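Final Report, Studio Project 2: Between the Shelf and the Screen
Digital Art and Object Design, second year
Group: Lalleo

1. Starting point

Our project asked what happens to a household object when it is drawn, modeled and printed by several people who have never handled the original. We were interested in copying as a way of making. The brief for the term was "translation," and most groups worked with language or sound. We decided early on to work with tableware, which everyone uses and few people look at for long.

The main reference was the Acharya collection at Kukby, a small study room of domestic ceramics where students can book a table for a morning. We visited on a Wednesday and chose a lidded jar with a repaired foot. Photography is not allowed in the study room, so we made pencil drawings and wrote down measurements. The jar is 91 mm tall without its lid.

2. Method

The work was done as a chain. One member of the group wrote a text about the jar from the drawings. The text went to a second person, who modeled the jar in 3D software without seeing the drawings. The model was rendered from one angle only, and the render went to a third person, who modeled it again. We continued until we had 33 versions.

The rules were:
No one could see more than the step directly before theirs.
Each step had to be finished in one sitting.
Mistakes were kept.

Before starting on the jar we did a short warm-up with ordinary tableware, to practice writing about curves and rims. 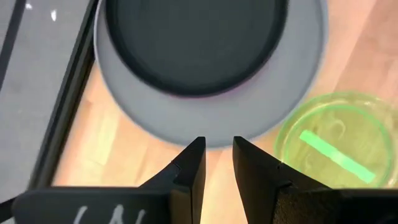 Fig. 1. Plate, dark bowl and green round piece on the tabletop.

The warm-up showed that our texts were too long. Readers skipped to the numbers and ignored the rest. We set a limit of 200 words for the jar text and left out all measurements except the height. This made the second step harder, and the first model came out much wider than the jar at Kukby.

3. Changes along the chain

The lid was the first thing to go. By version 6 it had merged with the body, and in version 9 someone read the seam as a decorative band. The band stayed to the end and got thicker. The repaired foot became a sort of step, then a separate base, and by the last versions it was the largest part of the object.

Surface was harder to follow than shape. The original has a glaze with fine cracks. Our text called it "a skin that has dried," and the second person made it as folds. After that the object was treated as if it were cloth. Two members of the group thought this was a failure of the text. The other two thought it was the best part of the project, and we did not settle the question.
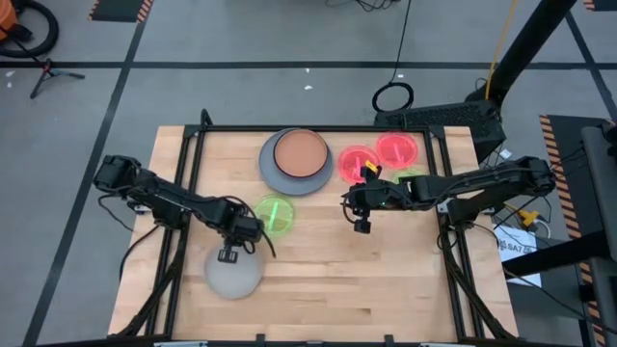

We had planned to print every version in plaster, but the budget did not cover it. The printing service at Dridby quoted us per cubic centimeter, and the later versions are solid and heavy. In the end we printed five: versions 1, 8, 15, 24 and 33. The rest are shown as renders on a loop. Version 24 broke at the band when we removed the supports and was glued.

4. Exhibition

The five prints were shown on a low shelf in the corridor gallery, with the loop on a monitor next to them. The jar text was pinned to the wall. We did not label the order, and many visitors took the largest print for the first in the chain. We collected 46 comment cards. Most were about the folds. Several people asked where the original was, and a few did not believe there was one.

The monitor was too bright for the corridor and pulled attention away from the prints. Next time we would use a smaller screen or put it at the far end.

5. Evaluation

The chain worked as a way to produce forms none of us would have designed alone. The rule about one sitting was useful, but it also meant that people with faster computers made more detailed versions, and that shows in the results. We should have used the same machine for every step.

We underestimated the time for finishing the prints. Sanding took three days, and version 15 still has visible layer lines on the underside. The files for all versions are on the course drive in the folder Lalleo_final, along with scans of the drawings and the comment cards.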